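Manipulation Software Gallery

Plullidstead Laboratory for Robot Learning

Research > Software > Gallery

The Manipulation Software Group at Plullidstead develops the control, perception and planning tools used across the laboratory's teaching and research programs. This page accompanies the release notes for Cleta, the group's pipeline for turning hand-held gripper recordings into training data for arm policies. Readers looking for installation instructions should consult the Cleta handbook, which is maintained separately by Nighat Hayat.

Cleta accepts raw video and inertial data from hand-held grippers and produces time-aligned trajectories in a common format. The current release covers 234 recordings made in furnished interiors. Each one passes through lens calibration, pose estimation and a review step before it is admitted to the training set. Recordings that fail at any step are kept in a separate archive and may be resubmitted when the relevant module is updated.

Lens model and exposure handling

The calibration module, written by Tariq Bajwa, fits a fisheye model for each lens and stores the result with the recording. Pixels outside the image circle are masked before any features are extracted. Earlier versions applied a single mask to every device, and small offsets in the position of the circle were passed on to the pose estimator. The mask is now computed for each lens separately.
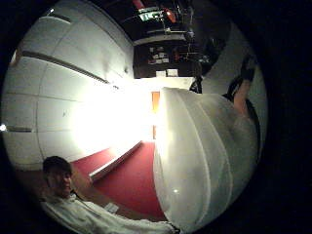

Exposure is treated at the same stage. Strong glare removes texture from walls and floors, and the tracker can lose its position when too few features remain. Cleta now scores each frame for saturated area and lowers the weight of the affected region during pose estimation. The threshold may be set in the project configuration file. Users are advised to keep the default value until they have processed at least one complete session.

A related change concerns large objects close to the lens. A surface that fills much of the view and moves with the hand can be mistaken for the static background, and the estimated path will then drift. The occlusion filter compares visual motion with the inertial signal and rejects features that disagree. Saqib Rind is responsible for this filter and welcomes reports of recordings in which it removes too much.

Orientation is read from the inertial unit at the start of each recording. Operators may therefore hold the gripper at any angle, including fully on its side. Frames are stored as captured, and the gravity direction is written to the trajectory header so that downstream tools can rotate the view if required.

People in view

Recordings made in shared rooms often include persons other than the operator. The review tool, Arar, lists every segment in which a person is detected and asks the reviewer to confirm how it will be handled. Segments may be retained, masked or withdrawn. The decision is logged with the reviewer's initials and cannot be altered without a second reviewer.

Planning and replay

Accepted trajectories are passed to Lozano, the group's motion planner, which tests whether a given arm can follow them within its joint and speed limits. Lozano retains about 1,000 candidate paths per task and discards those that bring the wrist too near a singular configuration. Pieter Verstraete completed the present collision checker in December. Support for two arms working in a common space remains under development.

Access and contact

Source code for Cleta and Arar is available to partner institutions under the laboratory's standard agreement. Lozano is distributed in compiled form only. Requests should be addressed to Mohsin Janjua, Software Coordinator, and should state the gripper model, the lens in use and the intended purpose.

Page last revised April 7, 2024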